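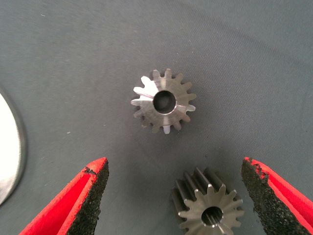 A small metal gear on gray cloth.

Clockwork film

Clockwork film is a subgenre of fantasy and science fiction cinema in which the main characters, or the world they live in, run on gears, springs and other visible machinery. The term is used for both live-action and animated features. It overlaps with steampunk, but steam power and a Victorian setting are not required, and many clockwork films take place in invented countries with no clear date.

Origins

The label came into use among festival programmers after the release of Droston, a low-budget feature directed by Hjalti Eskildsen. The film follows a repairwoman in a mountain town where every household depends on a single tower mechanism. Its running time is short and it has 29 speaking parts, most of them played by stage actors. Critics were divided on the script but generally praised the sets, which were built full size.

Eskildsen returned to the same setting with Bivwood, a prequel. The two films share a composer and several props, and the town square was reused with a new coat of paint. A third entry was written but never shot.

Common features

Most clockwork films use a craftsman or apprentice as the lead. Plots tend to turn on a missing part, a machine that will not stop, or a maker who has vanished. Dialogue is often sparse, and sound design carries much of the storytelling — ticking, winding and the striking of bells are used to mark the passage of time or the approach of danger.

Directors in the subgenre have usually preferred physical models to computer effects. Kadura, an animated feature, used 268 separate puppets, among them 3 versions of its lead at different ages. Schwaiger went the other way and built its machines entirely on computers, a choice that drew complaints from some fans of the earlier films.

Reception

Clockwork films have rarely done well in wide release. Droston played in a small number of theaters and found most of its audience later on home video. Kadura did better with families, helped by a March opening with little competition. Reviewers have often said that the films look better than they play, and point to slow middle sections and thin villains. Supporters answer that the pace is part of the style.

See also: Steampunk, Stop-motion animation, Automata in fiction

Last edited Tuesday by Hjalti Eskildsen fan pages staff
2 comments — 29 shares
Contact | Copyright | Back to top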